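Re: [keltbridge-workshop] Two-part gray bin, again
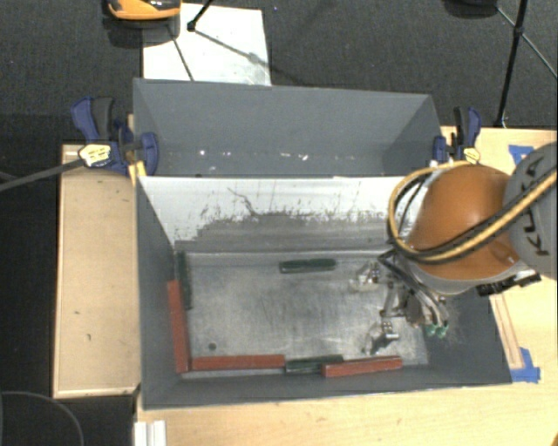
1 min read · 444 words

Apr 23, 2021

Replying to the whole list, as the last two answers went to one person each and then we all had to have the conversation over again.

> I went looking for the blocks before the Kelus session and was told
> they were "in the gray bin." Which part of the gray bin? It has two.
> Also, is it really the one we want to keep using? The white panel
> between the halves looks dreadful, and I thought the Ferwood order
> was meant to replace it. If the answer is on the wiki, I couldn't
> find the wiki.

The near part. Blocks go in the near part, the one with the flat silvery bottom. The far part is for whatever has been sorted out of the near part, and it should start the session with nothing in it but the usual specks, which I have wiped at twice and which I now regard as fixtures.

As for the white panel, yes, it's ugly. The top of it is still smooth and respectable. Lower down it has been scraped through to gray in a ragged band, and there's a long squiggle on the left that looks like someone testing a pen. None of this affects the holding of blocks. I ran a hand along it and came away with all my skin, and that's the standard I apply to most of our furniture.

The silvery floor is scratched and smudgy too. I tried dish soap, then the orange stuff under the sink, then dish soap again out of spite. The cloudy patches moved a little to the left. Please don't use the scouring pads. Somebody is going to anyway, so please at least don't use them on the side walls.

There is a small round hole near one corner of that floor. I don't know what it's for. It has been proposed on this list that we plug it, tape it, label it, and thread a cable through it. I'd like to leave it alone until it does something.

On the Ferwood order: it was for lids. The bin was never on it. I went back and checked, and the thread where we supposedly agreed on a new bin is a thread about Mendonça shelving in which the word "bin" comes up once, as a verb.

Blocks, then. The current set is three red and three dark green. They end up along the edges of the bin no matter how they go in, partly on top of one another, and I've stopped straightening them. Some of the red has pale marks on it. If you're bringing blocks from the other cupboard, keep the two sets apart, as the sizes are close enough to be annoying and I spent most of an April evening finding that out.

The bin lives between the two light wood work surfaces. It does not go on the floor by the door, where I fell over it.

I'll put the above on the wiki, once someone sends me the wiki.

--
keltbridge-workshop mailing list
To unsubscribe, reply with "unsubscribe" in the subject line, and please not to everyone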